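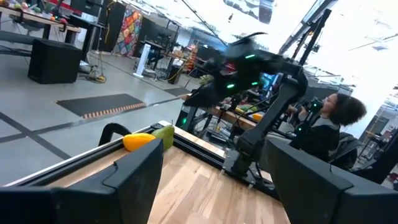
Produce storage at Kindale: sorting before the refrigerator

Most of the spoilage logged in the Kindale break kitchen since April has come from fruit and vegetables stored together in the same drawer. The two groups need different conditions, and the sorting is best done on the table before anything is put away. A yellow-orange bell pepper and a green pear, set side by side on the wood, are a fair example of a pair that should be split up. The pear gives off ethylene as it ripens. The pepper gives off very little, but it softens and spots faster when it is kept next to something that does.

Pears. Leave firm pears at room temperature, out of direct sun, and check them daily by pressing gently near the stem. When the neck gives slightly, move the pear to the refrigerator. Color is a poor guide, as several varieties stay green when ripe. To speed things up, close the pears in a paper bag with a banana.

Peppers. Store whole and unwashed in the crisper drawer with the humidity slide set to high. Whole peppers keep for 7 days or a little longer. Cut peppers go in a lidded container and should be used within two days. Discard any pepper with a wet or sunken patch at the stem end.

Drawer assignments. The left drawer in the Tarnano refrigerator is now for fruit, humidity slide on low. The right drawer is for vegetables, slide on high. Labels are on both. Mixed bags from the Pirnard delivery should be opened and separated the day they come in.

Table surface. Bare wood should be wiped with a damp cloth after unpacking and dried right away. Standing water works into the seams between planks and raises the grain. Crumbs and soil tend to collect where the wood meets the metal rail, and a dry brush clears that joint better than a cloth. Cut produce on a board only.

The next Pirnard order closes 10/26/23. Requests for the 80-count pear carton, in place of loose fruit, go on the Ursu order sheet by the refrigerator.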